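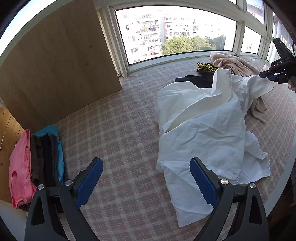
Gripper open over the carpet, folded pile on the left, white cloth in a heap.

1/ Writing up how I look after the pair of hand-held grippers we use for the clothes folding work at Tully. A few people on the Isdale project asked for my routine, so it goes in a thread.

2/ The pads come first. They're the blue ridged parts at the fingertips and they do all the gripping. Lint packs into the ridges fast, especially from knits. I brush them out with a dry toothbrush at the end of every session.

3/ If brushing doesn't do it, wipe with a damp cloth and let them dry overnight. No alcohol on these. I tried it in March and the surface went shiny and started letting go of T-shirts.

4/ Pads get swapped as a set, left and right together. I changed only one once and the cloth kept creeping toward the older side every time I closed the fingers.

5/ Next, the screws. The silver heads on the black linkages work themselves loose with all the opening and closing. I check them by hand before starting. Snug, then stop. It's plastic underneath and it will crack if you lean on the driver.

6/ How to tell one is loose without a driver: open the fingers all the way and wiggle a tip sideways. A little give is normal. A click is a loose screw.

7/ After any screw work I close the fingers on a strip of printer paper and pull. It should drag evenly along both pads. If it twists as it comes out, one finger is sitting crooked and I start over.

8/ The camera gets a lens cloth and nothing else. Check that both pads show in the view with the fingers fully open. If one has drifted out of sight, the mount has moved. Fix that before recording anything.

9/ Floor setup matters more than I expected. I work on carpet by the windows. Folded things go along the cabinet side, unfolded things out in the middle, so my hands aren't crossing over each other all day.

10/ Bright windows are a pain for exposure. I do one short test clip facing the glass and one facing away and look at both on the laptop. If the dark shirts are just a black blob, I wait for the light to change.

11/ Log as of 2020-11-08: 868 folds on the current pads, 9 sessions, one screw replaced. I plan to change pads at 900 and see how the old ones look under a magnifier.

12/ Spares come from Fimusik. Last order took 9 days to get to Rerkcombe, so I keep two full sets in the drawer now. Screws I buy in a bag of 80. They roll under everything.

13/ Someone asked about oil on the hinges. I don't use any. It ends up on the clothes, and then on the pads, and then you're back at post 2.

14/ Still working on the sticky left hinge. It's slow to open for the first few grabs and then it's fine. Will post here when I've had it apart.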